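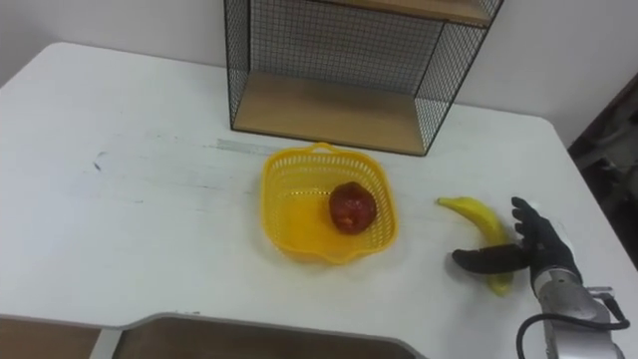 **Jiltholm countertop dehydrator, secondhand, 4 trays**

Stock no. 523. Came in 05/02/2019 with a box of kitchen stuff from Illadgate. Cleaned, tested, on the shelf now.

What you get:

- base unit with fan and dial
- 4 stacking trays, one with a hairline crack at the rim, still sits flat
- lid, bit yellowed
- fruit leather sheet (aftermarket, Hudec, fits fine)
- no manual, sorry. Yanling Yao has typed up a one pager with drying times, ask and she'll put it in the box

400 watts. Normal wall plug. Cord is short so plan on having it near an outlet. Fan hums, louder than the newer Tridirik ones, wouldn't run it in a bedroom.

Tried it on apple rings, sliced thin, middle setting, overnight. Came out leathery which is how we like them. For crisp leave them in longer and rotate the trays, bottom one dries faster then the top. Herbs go quick. Jerky we haven't tried, the dial has no numbers on it, only low / med / high, so use a proper thermometer if your doing meat.

Colour is off-white with a brown base. Some scratches on the underside. Trays are hand wash only, they warp in the dishwasher (ask how we know).

**Price:** $30, firm. Extra trays turn up now and then, last lot was in December, we can take your name.

Pickup only, too bulky to mail. 30 day return if the motor quits. Cracked tray not covered, you've been told about it. Cash or debit.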